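Handheld Gripper House Rules: Frequently Asked Questions

These are the questions that come up most when people start recording on the Plunitz floor, plus several that only come up after something has been dropped. If yours is missing, write to Savvas Ververidis. He answers everything eventually, usually with a link back to this page.

Last revised Tuesday, September 23, 2025

Who do these rules apply to?

Anyone who picks up a handheld gripper on our floor and presses record. That includes staff, visitors from Grostisov, students, and managers who "just want to try one." Managers are welcome to try one. They go through the same short training as everybody else and generally score lower.

Is this a safety standard?

No. These are house rules for getting recordings a robot can learn from. The safety rules for the arms are in the red binder by the Asine cell, and where the two disagree the red binder wins. It has never lost.

How should a take begin?

Fingers open, tool still, task surface in view. Hold that for a slow breath, then move. A take that begins with the tool already diving at the work gets cut, and so does one that begins with ten seconds of someone looking for their coffee.

How wide is open?

All the way. Squeeze the trigger fully closed once, let it go fully, and leave it there until you begin. Half-open starts look harmless to you and me. In the Murthy software they show up as a different starting state, and then you have two small sets of recordings where you thought you had one decent one.

Why are there numbers written on the floor?

They mark stations. Each station has a number in black marker on the gray surface, next to where the work goes, and the number in your log has to match the one on the floor. Please don't renumber stations. In April a well-meaning person did exactly that to make them "run in order," and 143 takes had to be matched back to their places by hand. The stations now run in no order at all and everyone is much happier.

Can I redraw a number that has faded?

Yes, with the same thick black marker, over the old strokes. Keep your handwriting ambitions to yourself. A seven should look like the seven that was there before.

The fingers are scratched. Should I change them?

Probably not. Scuffs, dust and pale flecks are the normal condition of a finger that has done any work. Change a finger when it is cracked or bent, when it wobbles at the mount, or when the tip no longer meets its partner squarely. Fingers are inspected every 980 takes and replaced at 2,000 whether they look tired or not. Always change them as a pair. One fresh finger and one old one will grip like a new shoe and an old sandal.

Should I at least wipe them?

Dry cloth, at the start of your shift. No sprays. Somebody once used furniture polish, and for a day and a half the tool could not hold on to anything, including our respect.

What about shadows on the work surface?

Soft ones are fine. Your own tool will throw some shade on a pale sheet wherever you stand, and a robot arm will do the same later on, so there is no point chasing it. What we don't want is a hard shadow that swings across the work because you are standing between it and the lamp. Step around to the other side.

The lights seem dim. May I turn them up?

Only between batches, and only if you write it in the log. Changing the light in the middle of a batch is the single most common reason Savvas sighs. Dim and even is better than bright and patchy.

May I move rails, frames or other equipment out of the view?

Leave them where they are. Metal rail and black framework around the edges of the floor are part of the place, and the robot will have to live with them too. Move things only if you could trip on them or hit them with the tool. If you do move something, note which station you were at and put it back before the next person arrives to find the furniture rearranged.

My sheet has a ragged edge. Does it need trimming?

No. Lay it flat, keep it off the station number, and carry on. A covered number is a real problem. An untidy edge is a matter between you and your conscience.

How fast should I move?

About as fast as you would pass a full cup of soup to somebody you like. New people always go too fast, get told so, and then go so slowly that the take lasts longer than lunch. Both pass with practice.

I fumbled the grasp. Should I stop recording?

Keep going if you can recover in a natural way. A second try is useful. Stop if you had to use your other hand, if the object left the station, or if you said something you would prefer not to have on file. Mark the take with an R for recovered or an X for stopped. Don't invent other letters. We have already met Q, which stood for "quite good."

How many takes make a full batch?

784. Yes, it is an odd number to pick, and no, it isn't up for discussion. It fits the storage plan. Short batches are accepted if the log says why, and "tired" is a perfectly acceptable reason. Tired people make bad recordings and then make more of them.

Can two people share one tool in a batch?

Yes, as long as the change is logged at the take where it happened. People grip differently, approach from different sides and have different ideas about what gentle means. We'd like to know whose idea we are looking at.

May I delete my bad takes?

You may not. Mark them and leave them. Reviewers decide what goes, and they are looking for patterns that are hard to see from the handle end of the tool. They have also seen far worse than yours, some of it from Savvas.

What do I check before I press record?

Station number readable and in the log. Fingers matched, wiped and fully open. Sheet flat. Nothing in the grip. Lamp not behind you. Phone silent. Then the slow breath, and off you go.

Where do I put the tool when I'm done?

On its stand, fingers open, cable coiled loosely. Tools left on the floor get stepped on, and the incident form is four pages long.
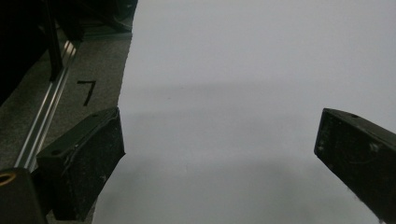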